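Grusamness Residents' Association
Minutes of the February meeting, held in the small hall, 7.30 pm

Present: 5 members of the committee and 4 residents. Apologies were received from the Bumville allotment group.

1. Minutes of the last meeting
Agreed as correct, with one change. Item 6 should read "hedge" and not "edge".

2. Matters arising
The blocked drain at the bottom of Monti Lane has been reported again. The council has given it a new reference and closed the old one. The secretary will ring if there is no visit before the next meeting.

The noticeboard key has been found. A second one will be cut and kept with the hall bookings diary.

3. Money
The balance stands at £767. The printing bill for the winter newsletter has been paid. The hall insurance falls due next month and is expected to be £271, the same as last year. It was agreed to pay it in one go, as the instalment plan costs more.

A resident asked whether the newsletter could go out by email only. There was some discussion. Several older residents on the Bumville side do not use email, so the paper copy stays for now, but the print run will be cut once the spring list has been checked.

4. Hall tables
The meeting looked again at whether to buy new folding tables. Two of the present ones have legs that do not lock, and these have been put at the back of the store with tape on them. White tops were preferred to the brown, as they are easier to see clean and make the room lighter for the craft mornings. 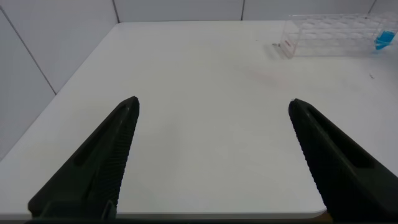

5. Bus stop on Skesix Road
The bus company has replied to our letter. It will not move the stop, but has no objection to a bench if someone else pays for it and the pavement is left wide enough for a pushchair. The chair will measure the pavement and ask the parish for its view. Members felt that a bench with a back was worth the extra – the perch type at the surgery is not liked.

6. Spring tidy
To start at 10 am from the hall car park. Litter pickers and bags to be borrowed from the council. The verge by the Monti Lane garages will be done first. Residents are asked to leave the daffodils alone until they have died back.

7. Any other business
The hall heating is still coming on an hour late. The timer will be looked at.

A complaint was made about parking across the hall gate on craft mornings. A sign will be put up.

The meeting closed at 8.50 pm. Next meeting in the small hall at the usual time.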